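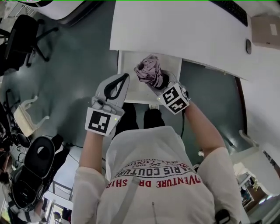
Office Tidying Assistant, part-time
Tenton, Gustau office

We are looking for a person to keep our desks, drawers and shelves in order. The post is for up to 23 hours a week, mornings, starting in July.

The work:
Clearing desktops and putting keyboards and mice back in place
Sorting drawers and putting away small items such as folded umbrellas
Keeping the shelf cubbies tidy and labeled
Boxing up things left behind and logging them at the front desk 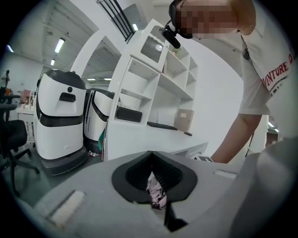 White cubby shelving in the office.

You will look after 36 desks on one floor. Most of the work is done standing, with some bending to reach low drawers. Office experience is helpful but not required. You should be able to follow a written list and ask before throwing anything out – we would sooner keep a thing too long.

You will report to Idalina Correia. The first five shifts are paid training.

To apply, send a short letter and one reference to Luana Toledo, Room 246, or leave them at the front desk before 4 p.m. Please say which mornings you can work.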